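Quadrat Sampling of Ground Cover on the Ginwood Slope
Student project report, Field Methods
Ibsa Asfaw and Anong Kaewmanee
Wednesday, February 14, 2024

Background

The Ginwood slope is a strip of rough grass and young trees between the Tirken road and the creek. It was pasture until the farm closed, and the lower half was planted with oak and hazel afterward. The upper half was left alone. We wanted to know whether the two halves now carry different plants at ground level, and whether moss in particular does better under the trees.

Our first plan was to map the whole slope. We dropped that after one visit. The site is 3364 square meters by our tape measurements, and two people can't cover that in the daylight left after class in December. Quadrat sampling was the obvious choice, and it also gave us something to test, because our class notes and the older Çetinkaya handout disagree on how to estimate cover when a plant only fills part of a square.

Method

We laid two baselines, one in the planted half and one in the open half, and placed quadrats at distances taken from a random number table. In total we sampled 27 quadrats, 14 planted and 13 open. The numbers are uneven because one open point landed in standing water and we didn't replace it.

Each quadrat was one meter on a side, strung into 100 small squares. For each small square we wrote down whatever covered the most ground: grass, moss, broadleaf plants, leaf litter or bare soil. Squares that were split evenly were given to the taller plant. That rule comes from the Çetinkaya handout and we are still not sure it is a good one.

Anong read the squares and Ibsa wrote. We switched halfway through each visit. To check that we were reading the same way, we both read three of the quadrats separately and compared the sheets.

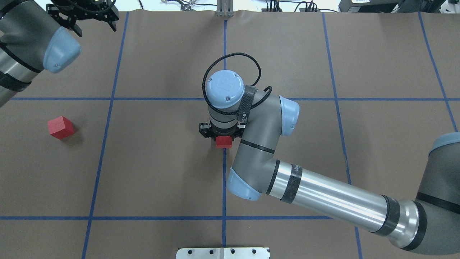

The three double-read quadrats showed that our biggest problem was the lines themselves. The string sagged, and on the first visit one side of the frame had been knocked out of square, so the small squares near that side were narrower at one end than at the other. A grid doesn't have to look bad for this to matter. Blue tape on brown paper is easy to see, but where the outer lines lean, the spaces between them aren't the same width from top to bottom, and counting each one as equal would throw off a cover figure. After the first visit we measured both diagonals of the frame before each reading and pushed the corners until they matched. We kept the first-visit data but marked it on the sheets.

Results

Grass was the main cover in the open half, as expected. It filled 71 percent of the small squares there and 38 percent in the planted half. Leaf litter made up most of the difference. Moss was recorded in 300 small squares altogether, and 212 of those were in the planted half. That works out to 15 percent of the planted squares and just under 7 percent of the open ones.

The moss was patchy. Two quadrats next to an old drain account for 94 of the planted squares, and without them the planted figure drops to just under 10 percent. The gap between the halves is still there but it is much smaller.

In the double-read quadrats we disagreed on 22 squares out of 300. Most of these were grass against moss, where short grass was growing up through a moss mat. The "taller plant" rule sends all of those to grass, so our moss figures are probably low in both halves.

Problems

We lost most of one afternoon to rain and the pencil sheets from that day are hard to read in places. The soil moisture probe, a Puvlow borrowed from the lab, gave readings that jumped around even when it was left in one spot, and we left the moisture data out of this report. We also sampled only in winter, so anything that dies back is missing.

If we did this again we would use a rigid frame with wire instead of string - the string was the cheapest part of the kit and cost us the most time. We would also put more quadrats near the drain and treat that area as its own zone.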